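## 3. How people decide where things live

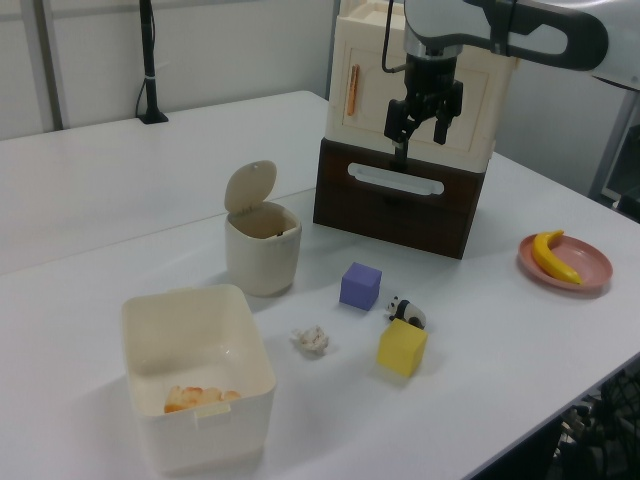
**Figure 1.** A cream-colored cabinet on top of a dark brown drawer unit.

I should say up front that I came to this topic because of my own kitchen. I moved apartments in November, and for weeks afterward I kept opening the wrong drawer for a spoon. I knew perfectly well where the spoons were (I'd put them there myself!), but my hand had its own opinion. When I told Kálmán Boros about it over coffee, he laughed and said his mother still reaches for the sugar on the side of the stove where it stood in her old house. So we started asking people about it, and that turned into the interviews I draw on in this section.

The question we asked was a plain one: how did this thing end up in this spot? I'd expected people to talk about convenience, with heavy pots down low and the everyday cups near the sink, and plenty of them did. But the answers wandered off pretty quickly. One woman in Jeltthorpe kept her sewing thread in the kitchen, in a drawer right under the bread, and when I asked why, she thought about it for a good long while and then told me the drawer had been empty the day she moved in and she'd had the thread in her hand. That was it. She'd lived there most of her adult life.

I've been calling these "first-day placements," and they came up far more often than I was ready for. People put something down in the rush of moving, meaning to sort it out later, and then everyone in the house learns it. Once two or more people know where the tape is, moving the tape gets expensive. You have to tell everybody, and then you have to put up with being asked. Géza Gál, who did the second round of interviews and is a much more patient listener than I am, wrote in his notes that several people described a move within the home as something they'd have to "announce." I love that word for it.

### 3.1 Closed storage and the junk question

Closed storage was where things got interesting, at least for me. With open shelves, a person who forgets where something goes can just look. Behind a door or in a drawer, the household has to carry the whole map around in its head, and the maps don't always match. We asked couples to write down, separately, what was in each drawer of one piece of furniture they both used. A drawer they each opened daily gave us nearly the same list twice. The bottom drawer was another story. In one home the husband wrote "cables" and the wife wrote "candles, I hope," and when we all went and opened it together we found neither. It was full of gift wrap.

Then there's the junk drawer. Earlier writing on the home tends to treat it as a failure of order, a place where the system gave up. I went in believing that too, and I've changed my mind. The people we talked to could tell me quite exactly what belonged in theirs and what didn't. Batteries, yes. Receipts, no, those go in the bowl. One man was a little offended when I suggested a loose key might go in there (keys had a hook). It seems to me that a drawer with rules like that is doing a job, even if the rules would be hard to print on a label.

Labels, by the way, didn't help as much as I'd guessed. In up to 250 words of free comment at the end of each interview, people who had labeled their drawers mostly wrote about how the labels had gone out of date. They left them on anyway. A family on the Skitiseck road still has "winter hats" taped to a drawer of dish towels, and the kids, who are now teenagers, call the towels hats.

### 3.2 A few limits

I want to be careful here. We only spoke with people who were happy to let us look in their drawers, and I suspect that leaves out anybody who was embarrassed about theirs. All but 2 of the homes had been lived in for at least 4 years, so I can't say much about what happens in the first few months, when I'd guess most of the real deciding gets done. We also visited in the daytime, usually on a Tuesday, and missed the evening scramble that so many people described to us.

Géza thinks I make too much of first-day placements, and he may be right. His reading of the same interviews is that people do move things, constantly, but in such small steps that they don't remember doing it. The thread slides one drawer over to make room for something and stays there. I don't think our material can settle this one, and we went back and forth over it for most of a train ride to Jernska. The diary entries in Section 4 get closer, so I'll pick the argument up again there.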